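The Year I Learned to Sleep Like My Grandmother

I spent most of my thirties bragging about how little sleep I needed. Five hours, sometimes less, and a thermos of coffee the size of a fire extinguisher. Then last January I drove past my own exit on the way home from work, kept going for 17 miles, and came to my senses in the parking lot of a tile store in Skivmont with no memory of the last stretch. I sat there eating stale crackers out of the glove box and thought, well, that's enough of that.

My grandmother went to bed at nine every night of her life. She shut off the kitchen light, said good night to the dog, and that was it until five. As a kid I thought it was the saddest thing I'd ever seen. Now I think about it the way other people think about beach vacations!

So I started asking people how they sleep, and wow, do people like to talk about it. My neighbor Yeison Ticona bakes for a café called Londoño and gets up at 2 in the morning. He sleeps in two shifts, a long one after lunch and a short one after dinner, and he has done it for so many years that holidays mess him up. "If I sleep all night I feel drunk," he told me, leaning on my fence with flour still in his eyebrows. He hangs a bath towel over the bedroom blinds (he has bought real blackout curtains twice and returned them twice) and he won't eat anything spicy before the long shift.

I tried his towel trick and it helped a lot. I also tried a wind-down app, a tea that tasted like a lawn, and a weighted blanket that made me feel like a letter under a paperweight. The tea went to my sister. The blanket went to the dog, who loves it.

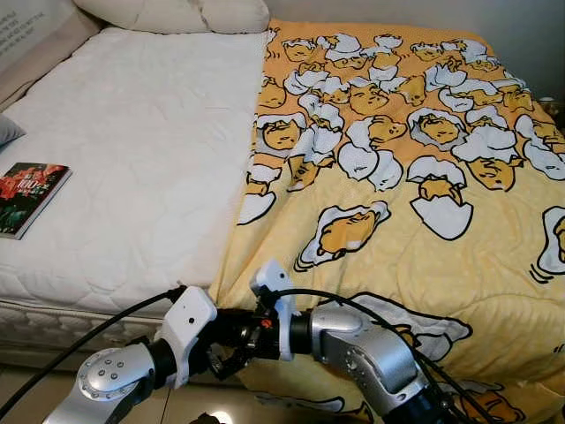 Does it matter if you go to bed at a different time every night?

It matters more than I wanted it to, and for me a steady wake-up time turned out to be the easier half to fix, with bedtime drifting into line a couple of weeks later.

The wake-up time was the hard sell at my house. I picked six, weekends included, and the first few Saturdays I stood in the kitchen furious at the toaster. I wasn't any good company until eight or so. But by the third week I was getting sleepy at ten without trying, just sort of melting into the couch in the middle of a show, and I hadn't felt that since high school.

I keep a notebook, too. Nothing fancy, it's a freebie from the Stosudel hardware store with a tape measure on the cover, and I write down when I went to bed, when I got up, and anything dumb I did in between. Reading it back is humbling. "Ate cereal, looked up old coworkers." "Reorganized spice drawer, 1 a.m." My handwriting gets worse as the hour gets later, so you can tell a bad night from across the room.

I still blow it sometimes. My cousins came through from Utari this fall and we sat up playing cards until I couldn't tell a club from a spade, and I paid for it for days. I'd do it again, too. Then I'd hang the towel back up, set the alarm for six and say good night to the dog.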